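Two Bins and a Table – speaker notes
By Akua Ansah | July
14 shares | 3 comments

We use cookies to make this site work. Accept / Manage

Notes from my talk at the Inley community hall, typed up because a few of you asked. These are what I had on the lectern so don't expect full sentences. Thanks to Kalkidan Negash for running the projector.

1. Hello, and who I am

Akua. Run the sorting days for Jirnero, the toy and sports gear library up the road. Before that, 11 years in a primary school storeroom. So: a lot of bins.

Ask room – who has a junk drawer? Who has a junk room? (wait for hands)

Tonight is small stuff. Not wardrobes, not the garage. The loose things that roll under the couch. Balls, tubes, lids, half a game of something. Talk goes 20 minutes then tea.

2. The floor is a bad place to sort

Everyone does it. Tip the lot on the carpet, kneel down, get cross, stop for a biscuit, leave it till morning. Somebody steps on a marble.

Use a table. Kitchen table is fine. Clear it first, all of it, mail as well. If you can't clear the whole thing clear one end and push the rest back.

Stand up to do it. Your knees will thank you, mine do.

Story about Obsa and the jigsaw here if time. Keep it short!! Last time it ran to five minutes and I lost the back row.

3. Two bins, same size

Why the same: you stop thinking about the bin. If one's bigger you fill the bigger one. Every time. I have watched grown adults do it.

White or clear or whatever you've got, as long as they match. Handle hole in the front is handy, you can see a bit of what's in there without pulling it off the shelf. Lids later, lids slow you down.

Leave a gap between them. Small one. If they're jammed together things get dropped on the join and bounce off.

Decide what each one is before you pick up anything. Left is stays, right is goes, or left is soft and right is hard. Say it out loud if there's kids helping. Don't change it half way thru.

(next slide, leave it up while talking)

Orange and white showing through the handle on the right, nothing through the one on the left. Little pale ball out on the table by the right-hand bin. And a plant at the back, I'm pro plant. You're going to be at this table for a while, have something green to look at. 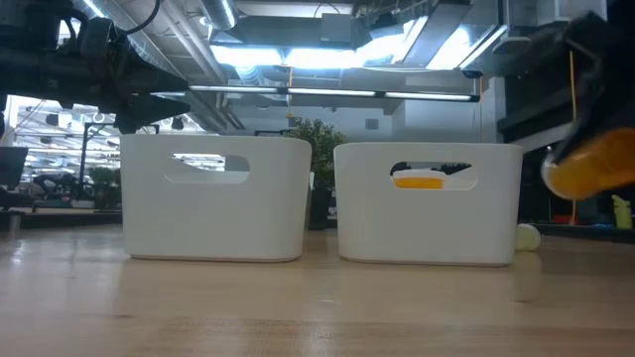
4. The strays

The ball on the table. Every sort has one. It's small, it doesn't match, you put it to the side "for a sec" and then there's a whole row of them and the row is a third pile.

Rule at Jirnero: pick it up, it goes in a bin. Wrong bin is OK. You can fix wrong later, it takes a second. A pile with no name takes all arvo.

Tsion Gebru pushed back on this at the last one and fair enough – she says a little dish for bits with a missing partner has saved her more than one board game. Fine. One dish. When it's full you're done with dishes.

5. Kids

Give them one colour or one shape. "All the orange ones." They're quick at that. "Tidy up" means nothing to a four year old, or to my brother.

Let them drop things in from high up if they want, it's the best bit. Plastic bins are loud, warn the dog.

Stop before they want to stop. 2 rounds is plenty for the little ones.

6. Where the bins go after

Low shelf, handle side out. Label on the front under the handle, masking tape and a marker. I bought proper labels once from Grabowska, lovely things, they're still in the drawer.

Don't stack higher than you can lift down with one hand. Anneli Sjöberg asked about stacking with no lids – no, it squashes whats inside and the top one wobbles. Get lids for storage, just keep them off while you sort.

Once every school holidays, back on the table, same again. It's faster the second time.

7. Questions I got

What if I've got 100 of one thing? Then that's its own bin, and maybe ask why you've got 100.

Do you take donations? Yes, clean please, at the side door before 4 pm. No batteries left in.

Can I borrow bins? Yes, Jelon keeps spare sets behind the counter at the hall, ask nicely and bring them back with nothing sticky in the corners.

Tea now. Urn's on the left, mugs under the hatch.

3 comments | Share this

Get our newsletter once a month. Enter your email to subscribe.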